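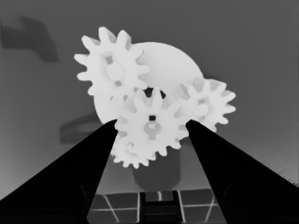
Notebook entry, 2025-10-01
Party Speech Archive, Piltville reading room

Work continued on the transcripts of the youth wing rallies. The recordings from the March provincial meeting have now been checked against the printed reports. In 19 places the newspapers give a stronger wording than the tape. These have been marked in the margin and the tape version kept as the main text.

The dispute over who was invited to speak remains open. The Kinance branch minutes list the deputy chairman as present, while the Dierckx branch minutes record his apologies. Both versions are to be entered, with the source named beside each.

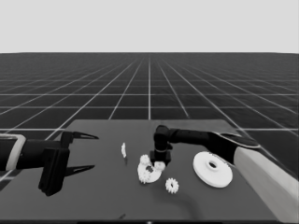

Entered by Bok-nam Ko
Checked by In-ho Ki

Speakers' titles are to be given as they stood on the day of the speech. Several members of the provincial executive were suspended soon afterwards, and the draft had wrongly listed them as former officials. The correction has been made in the index but not yet in the footnotes.

Slogans and chants present a separate difficulty. Where the crowd answers the speaker, the reply is set on its own line – the older practice of running it into the speech should cease.

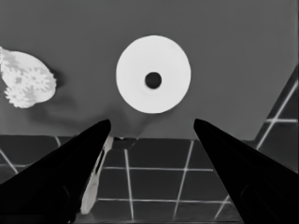 White roll above the gap between the gripper fingers.

The index of names stands at 200 entries. Two persons with the same surname had been merged under Pundach, one a ward councillor and the other a district organiser. They have been separated and the cross-references repaired. Colleagues using the earlier printout are asked to discard page 32.

The translation of the closing address is not satisfactory. The word given as "removed" may also be read as "retired", and the difference matters greatly in a dispute over the succession. 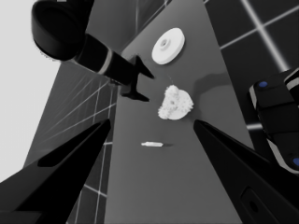 A second reader has therefore been requested for that passage, and until a reply is received both readings will stand in square brackets. The footnotes to the Dierckx minutes are to be taken up next.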